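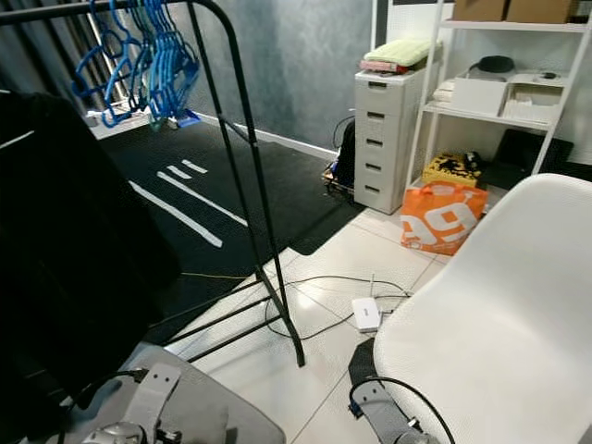 Air-drying indoors saves wear on clothes, but it takes some planning in a small home. Most shirts and pants need a full night, and heavy cotton needs longer. Start with the thickest pieces and give them the most room. A freestanding metal rack with a single top rail handles this well, and the empty hangers can be kept bunched at one end of the rail, as with the blue ones on this rack, so the rest of the length stays free for clothes. Hang a large, dark piece at the far end and turn it once before bed.

Home | Kitchen | Laundry | Workshop | Tip Archive

Spin twice. Run a second spin on towels, jeans and sweatshirts. It uses little power and can cut hours off the drying time.

Shake each piece hard before you hang it. Snap shirts by the shoulders and pants by the cuffs. Button the top button so the collar dries straight.

Leave a hand's width between garments. If you run out of space, do a smaller load. Two half loads dry faster than one crowded one.

Keep sweaters off hangers. Roll them in a dry towel, press out the water, and lay them flat. Turn them over the next morning.

Open a window for a while even in winter, or run a fan on low aimed past the clothes. Canan Keskin of Carroll writes that her fan does more in one evening than the radiator did all day. Keep fabric well clear of any heater.

Musty smell? Wash the load again with a cup of white vinegar in the rinse and no softener. Leave the washer door open between loads and wipe the rubber seal.

Wipe the rail with a damp cloth every April. Dust on a rail leaves a gray line inside collars and across folded pants, and it is hard to get out of white cotton.

Print this page | E-mail this page

Last updated: 12/31/25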